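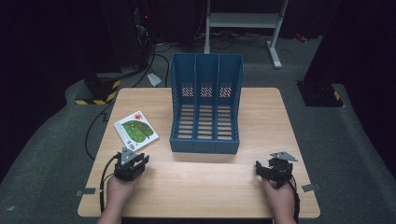 Progress report to the Flumine Fund
Project: Paper in Order, Dredora Reading Center
Period: from February to July

1. What we promised

In our application we wrote that the center would put its loose printed materials into a simple system, so that families and teachers can find them without asking at the desk. These are small booklets, picture cards, song sheets and the forms for borrowing. Before the grant they were kept in cartons, and the cartons had no list. We asked for money for desktop organizers, labels, and the working hours of one part-time assistant.

2. What is done

The sorting is finished. We had 619 items in the cartons at the start. Of these, 538 are kept and have a place now. The others were double copies or too damaged, and they went to recycling after the teachers had a look at them.

We compared two types of organizer before we ordered. The first was a cardboard type from Stergiou, which is cheaper, but it became soft at the corners after one month on the desk. The second is the blue plastic type with three compartments and an open front. We chose this one. The sides are higher at the back and lower in front, so a child can see the cover of a booklet and take it out with one hand. The bottom has slats with gaps, and therefore dust and small pieces of paper do not collect inside. It is also easy to wash.

We received eight organizers. Six are in use in the reading room and one is at the desk for the forms. The last one stays in the work room, where new materials are prepared.

Each compartment has one subject. At first we wanted to sort by the age of the reader, as it is written in the application. The teachers told us that they search by subject, for example plants, weather or animals, and we changed the plan. We informed you about this change in our spring letter. The age is now marked by a small sticker on the back of the booklet.

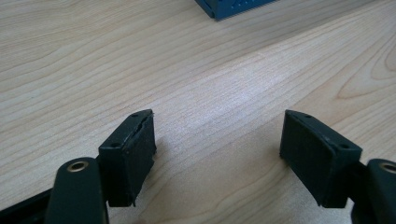
The labels took more time than we expected. The first labels from Travon did not stay well on the plastic, mostly on the slanted sides. We cleaned the surface with alcohol and tried again, with the same result. Now we use a stronger label and put it on the front edge only. There was no additional cost, as the supplier exchanged the rolls.

3. What is not yet done

The written list of materials is behind schedule. At this moment 271 items are entered, with title, subject and age. The assistant was absent during most of May, and we did not want to give this work to a person who does not know the collection. We expect to finish it in September.

The thin leaflets are also a difficulty. When a compartment is half empty, they bend and slide down. We are testing a stiff card behind them.

4. Budget

The organizers and labels are paid in full and stayed within the planned amount. The hours not used in May are moved to August and September. We do not ask for more money.

5. Next steps

In August we will continue the list and replace the worn covers of the plant booklets. In September the teachers will try the system with their classes, and their remarks will be attached to the final report. We kindly ask you to confirm that the moved hours are acceptable for you.

Dredora Reading Center, project office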